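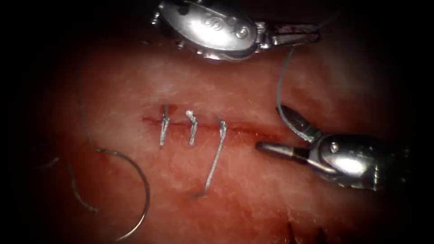
Three stitches in, right end of the cut still open.

When do you cut an episode?
Posted by Teodoro Samonte, Jun 3, 2020

Hi all! I'm recording suturing demos for a learning model (teleop, two instruments, pads of tissue) and I can't decide where one example ends. Right now I save the whole closure as a single file, and they're huge. My labmate wants one file per stitch. I have 81 whole closures so far and would hate to redo them. Also, does a needle lying off to the side with its thread still on mess things up?

Mark Anthony Macaraeg
Keep the long files and add start and end marks for each stitch, then you can slice them any way you like later. I did this at Kirkton with 400 recordings and it took me a week of evenings, but no redoing! I start the mark when the jaws close on the needle and end it after the tails are trimmed. Leave the stray needle in. Your model will meet one sooner or later, so just tag those clips.

drilstead_fan
one per stitch. smaller files load faster

Rivera40
What Mark said, but log the tail lengths too. Mine were all over the place and the model picked that right up.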